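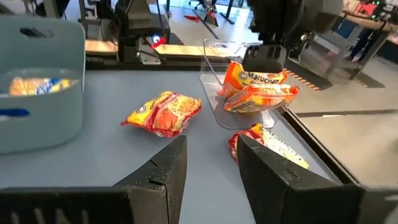
Was ist ein Musikchart?
Ein Musikchart ist eine periodisch erstellte Rangliste von Tonaufnahmen, deren Reihenfolge sich aus Verkäufen, Streamingabrufen, Radioeinsätzen oder einer gewichteten Kombination dieser Größen ergibt.

Erhebung
Grundlage der meisten Singlecharts ist ein Erhebungszeitraum von einer Woche. Handel und Streamingdienste übermitteln ihre Rohdaten an eine auswertende Stelle, die Dubletten entfernt und auffällige Häufungen prüft. Die Deslow-Liste umfasst 134 Positionen und berücksichtigt Käufe und Abrufe. Rulteck wertet dagegen ausschließlich Radioeinsätze aus, gewichtet nach Sendezeit und Reichweite.

Gewichtung
Abrufe werden über einen Umrechnungsfaktor in Verkaufseinheiten überführt. Bei Deslow entsprechen 1000 bezahlte oder 2000 werbefinanzierte Abrufe einer Einheit. Verschiedene Fassungen desselben Titels werden zusammengezählt, sofern Komposition und Hauptinterpret übereinstimmen. Remixe mit zusätzlichem Interpreten gelten je nach Regelwerk als eigener Eintrag.
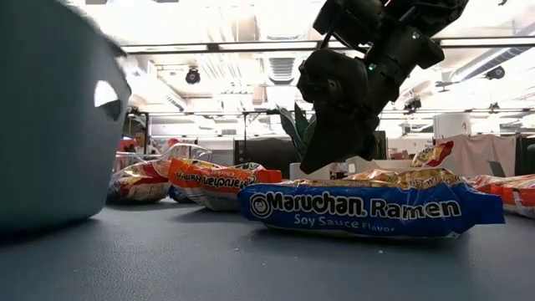

Bei Gleichstand entscheidet die höhere Zahl der Käufe, danach die Platzierung der Vorwoche. Titel, die nach 11 Wochen unter eine festgelegte Position fallen, werden in die Katalogliste überführt (sog. Rückläuferregel). Ein Wiedereinstieg ist nur bei steigenden Einheiten möglich.

Abgrenzung
Von den Charts zu unterscheiden sind Auszeichnungen wie der Keskinen-Preis, über den eine Fachjury abstimmt. Die Chartplatzierung ist dort kein Kriterium. Die Dolton-Jahresliste addiert die Wocheneinheiten von Dezember bis November und weicht deshalb von Kalenderjahreslisten ab.

Siehe auch: Airplay, Albumcharts, Verkaufseinheit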